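Hanging towels without a loop: what do you use?

Started by skukesel_home in Laundry and Cloths

skukesel_home wrote:
Good evening to all. I have a question which is maybe small, but it makes me a little crazy since November. I bought microfibre towels for cleaning, a pack of 10, and they are very good for dust and for glass. The problem is that they have no loop on the corner. I have a wall rack with wooden pegs, and the towel always slides from the peg and I find it on the floor. How do you hang such towels? I would prefer not to sew on all of them.
Eirini

plinder wrote:
Clothes pegs. Next question :)

skukesel_home wrote:
Thank you Plinder, but a clothes peg leaves a mark on the thick ones, and I must use two hands. I want to come with the towel and leave it there with one movement.

cekero88 wrote:
I had the same rack in the utility room. What I did is to stretch a thin tie between two pegs, quite tight, and put the corner of the towel over it. The fuzzy pile holds much better on a thin tie than on smooth wood. Use a tie which is not elastic, otherwise it goes down in the middle and the towel goes with it.

gkikas_m wrote:
I do not agree with this. If only a corner is over the tie, all the weight is on the other side and it falls when somebody opens the door. You must put at least one third of the towel over, or fold it in half.

cekero88 wrote:
Gkikas, for a big bath towel you are right. For a cleaning towel I think the corner is enough, if you pull it well through. Mine stay. Here is what I mean, so we speak about the same thing:

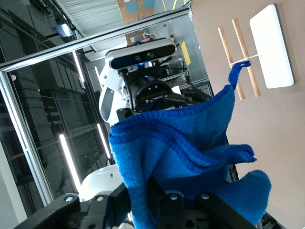
Blue towel, corner over the white tie between the two dowels.

skukesel_home wrote:
Ah, now I understand! I was imagining a long washing line from one wall to the other. This is much smaller. And the panel behind the dowels is a good idea too, because my pegs go directly in the wall and the paint there is already ugly.

gkikas_m wrote:
I see it, and I still would put more of the towel over. It is bunched like this, so the air does not pass between the folds. If you hang a wet microfibre in this way, in the morning it smells. I had to throw away 2 of them last winter.

plinder wrote:
The smell is from fabric softener, not from hanging. Wash them without it.

gkikas_m wrote:
I never use softener. It was from the folds.

plinder wrote:
Then you did not wring them enough. Mine are in a heap on the edge of the bucket and they do not smell of anything.

cekero88 wrote:
Please, we can have both. When it is only for keeping the towel near the hand, the corner is fine. When it is really wet, open it flat on the airer and bring it back to the rack later. I do it like this in my house.

skukesel_home wrote:
One more question about the tie. How do you fix it to the peg so it does not turn? My pegs are completely round, without any knob at the end.

cekero88 wrote:
Two turns around the peg and then a knot on the underside. If it still moves, rub the peg a little with sandpaper where the tie sits. Leave up to 11 cm between the pegs, with more than this it becomes loose quickly.

skukesel_home wrote:
I tried it this afternoon with a cotton tie from an old apron. The thin towels stay. The thick one fell one time, then I pulled more of the corner over and now it stays also. So maybe Gkikas is also a little right.

gkikas_m wrote:
Thank you Eirini. One third!

plinder wrote:
Clothes pegs.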